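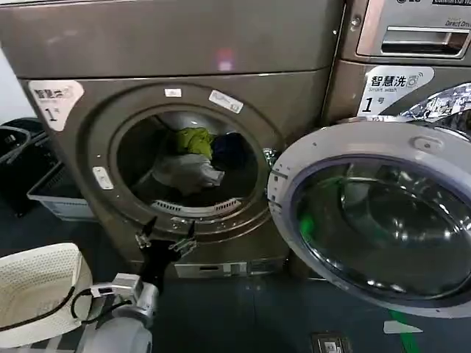 What happens to laundry workers when a robot takes over the loading and unloading?

Mostly they stay, but the job changes shape. Less bending and lifting, more sorting, checking and sorting out stoppages. Whether that is a better job depends on who you ask and what shift they're on.

Work and Technology module, project report. Submitted January 11, 2025

1. Where we went

Two sites. The Rurnthorpe laundry does workwear and towels and has had a robot arm on part of the floor since October. Dralberg is the same sort of work, all by hand, so that was our comparison. 13 staff interviewed across both, plus 23 short questionnaires. Wanted more, ran out of time.

2. What the job was before

Load, unload, carry, fold, repeat. Staff at Dralberg talked about backs and shoulders before we even asked. Reaching into the drum for the last few bits is the worst part, several said, worse than the heavy baskets. Also boring. But people talk while they do it, and that came up a lot as well.

3. What changed at Rurnthorpe

The loading and unloading on the robot's side went to the arm. Staff there now sort before, check after, and deal with it when it stops. The shift log we were given had 1056 loads in it, but it doesn't say how many needed a person to step in, so we can't work out a rate. This is a big gap and we should of asked for it earlier.

Pace is the main complaint. The arm is slower than an experienced worker on small loads, so people wait, then everything is ready at once.

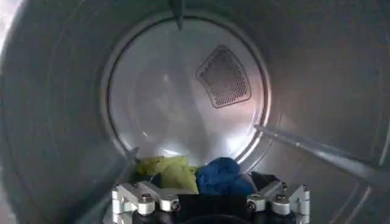
Waiting doesn't feel like a rest either. You have to stay close in case it stops, so you can't really start another job. One worker called it "babysitting". Another liked it, said her wrists had stopped hurting and she'd take bored over sore.

4. Training and pay

Staff got 3 sessions with Kumsa, the firm that put the system in. Most thought the first was useful and the others went over their heads. Pay hasn't moved, even for the people who now do the restarts. They see that as a new skill, managment sees it as part of the role. We think the staff have the stronger case here.

5. Compared with the reading

The Brister case study from week four found people felt watched after automation. We didnt find much of that. More common was feeling left out, as in not asked where the machine should go or which loads it should get.

6. Limits

Small sample, only two sites, day shift only. Interviews at Rurnthorpe were in the break room with a supervisor in and out, which may have affected answers. Questionnaire item on job security was badly worded and we dropped it. Interview questions are in appendix A, consent form in appendix B.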